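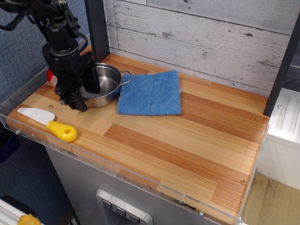 Step 3: Teach the pot move by hand

Open up the Lineck controller, pick remote mode, and take a nice slow breath before you touch the lever. I set the speed to 20 percent (50 is far too lively for me!). 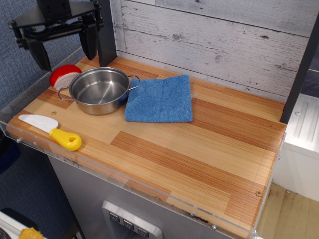
Pot, cloth and knife on the counter, with the gripper overhead.

Bring the fingers down over the rim, close them gently, and lift just a little. If your hand wobbles,

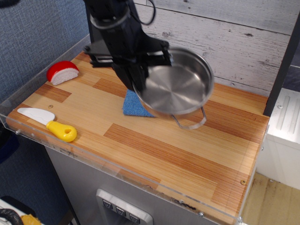

don't stop the recording, just steady yourself and carry on. Hold each pose for 2 seconds, then save it as one demo. I like to do 9 before lunch.
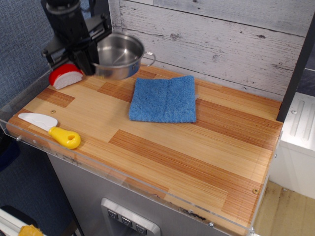

Pot held by the rim, above the toy cheese.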